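Partanen cubes and Levlow mats: frequently asked questions

These are the questions that come in most often at Skekberg about the small plain wooden cubes, the larger blocks, and the mats people put under them. If yours isn't covered, write to us through the order form. Mail is answered on Wednesday.

Are the cubes painted or varnished?

No. The Partanen cubes are sold bare. They are sanded and the edges are very slightly eased, and that is all. Color varies from cube to cube. Some are nearly cream and some are closer to tan, and the end grain usually looks darker than the sides. We don't sort by color and can't match a shade to cubes you already own.

How many are in a box?

The standard box holds 206 cubes. The odd number comes from how they sit in the carton, plus a few extra for chips. If more than two in a box are badly chipped or have a loose knot, let us know and we'll send replacements. You don't need to mail the bad ones back.

Can I mix them with the larger blocks?

You can, but they don't share a size. The larger blocks won't line up flush with a row of small cubes, and people who buy both expecting a single system are usually disappointed. Keep the larger ones as a wall or a backdrop along the edge of the table and use the small ones in the working area. They stack well enough on each other.

Do I need a mat at all?

On a flat tabletop, no. On a slotted or ribbed table, yes. A cube put down on grooves can rock, and it will catch when you slide it sideways. The Stekow table is sold without a top sheet, so most people who order one add a mat at the same time.

Which mat should I get?

We carry the Levlow mat in plain felt and in a glossy dark finish with a pattern. Felt is quieter and the cubes stay where you leave them. The glossy one wipes clean and lets them slide.

Pale wood stands out very well on the dark finish. The drawback is reflection – any ceiling light will leave a white patch somewhere on the surface, and if you sort or photograph the cubes you will want to work beside the patch.
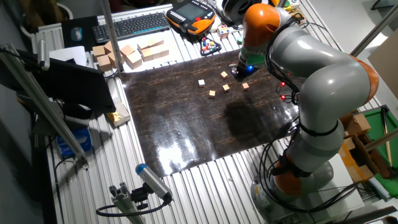
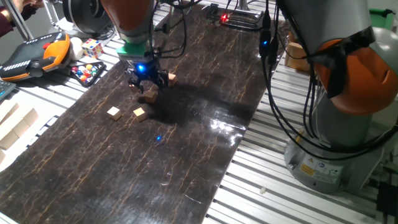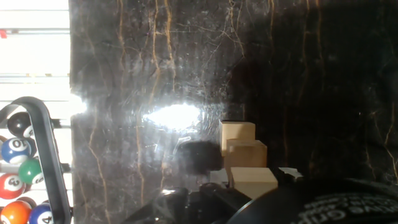
Hertta Hämäläinen disagrees with us about the glossy finish and asked that the page say so. Her view is that glare is a small price, that felt sheds onto bare wood within a month, and that anyone bothered by a bright patch should move the lamp before buying a different mat. She also points out that a patterned surface hides crumbs, which she counts against it.

How do I clean the glossy mat?

Use a soft cloth, barely damp, and then a dry one. Kitchen sprays leave a haze that only shows when the light is low. Fine scratches can't be polished out, so lift grit off with tape before you wipe. Don't use a magic eraser on it.

How do I clean the cubes?

Rub them with a dry cloth or a white pencil eraser. For ink, use fine sandpaper laid flat on the table and move the cube over the paper. Sanding with the paper in your hand rounds the face, and then it won't stack. Do not soak them. A cube that has been in water swells along one direction and doesn't go all the way back.

My mat won't lie flat. What can I do?

It has been rolled for a while before it gets to you. Leave it face down overnight in a warm room with something heavy on the corners. In December, when parcels spend the night in cold vans, give it two nights. Never fold it – a crease in the glossy finish is permanent.

How should I store everything?

Cubes go in a lidded box or a cloth bag. The mat is best left out flat. If it has to be rolled, roll it with the pattern on the outside.

What else can share the table?

Whatever you like, within reason. Keep round things such as balls and marbles in a tray, or they will find the grooves. Paper scraps and torn labels are worth picking up as you go; a scrap under one corner of a cube is enough to tilt a short stack.

Do you sell single cubes?

No. The smallest order is one box. The school crate holds 782 and ships on a pallet, so please check that someone can receive it.

Comments

marlow_b
The eraser trick works. Did a whole box while watching TV. Pencil marks came right off, ballpoint did not.

Teresa
Can you please just sell a matte version of the dark mat? I like the color but I sit under a strip light all day.

Skekberg
Teresa, Levlow doesn't make one at present. We have passed it on.

oldbench
Counted my last crate out of curiosity. 781. Not complaining.

J.
I have the felt and the glossy. Felt for stacking, glossy for sorting. Hertta is right about the fuzz, though mine took longer than a month.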